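Grulbridge two-arm bench - equipment budget README

This file explains what we bought, what we still want to buy, and how the sheets in this folder fit together. Please read it before you change any number in budget.csv.

Files

budget.csv - one row for each item, price in dollars before tax
wishlist.csv - items without approval yet
quotes/ - the offers from Skinora and Haslinger, as text

The arms are the large cost and they are already paid from last year's money, so they don't appear in budget.csv. What appears there is everything that wears out or was forgotten the first time. The spare finger set from Skinora is $290. The replacement gripper housing from Haslinger is $769, and I counted one only, although we have two arms. If both housings fail in the same term, we must stop one station.

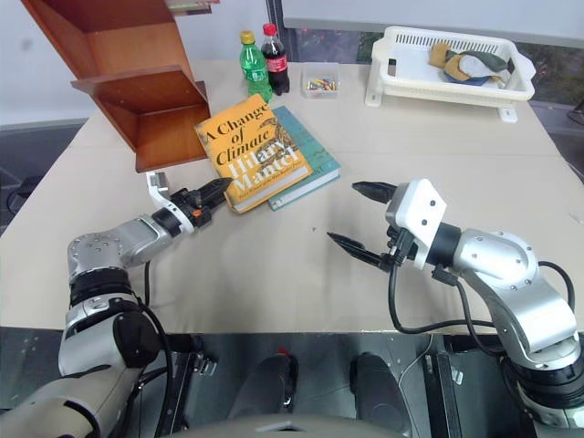

Last modified: June, rev 51

Tabletop objects have their own line, called "props". We use common household things: books, bottles, crayons in a clear box, fabric pieces in a white basket. They are cheap, but please write them in the sheet also. A colour or a cover that is not available anymore is a problem when we want to repeat a task.

Cables are under "wear parts". When you plan a new bench, leave enough length for the full reach of the arm, and order one extra for each side. I did not do this, and the second delivery cost more than the cable.

Total requested for the coming year is $1,044 for wear parts and props together with shipping. The Dorura table extension is not inside this total. It stays in wishlist.csv until we have a second quote.

Known gaps

- No price for calibration service.
- Exchange rate in the Haslinger quote is old.

Related
Grulbridge bench: floor plan and power
Dorura table extension: notes on size
Wear parts log

Comments (2)

mkt_bench: Is the housing price with the mounting screws or without?

pallet9: We also budgeted one spare for two arms and regretted it. I would ask for two.

Contact: Grulbridge bench maintainers | Back to top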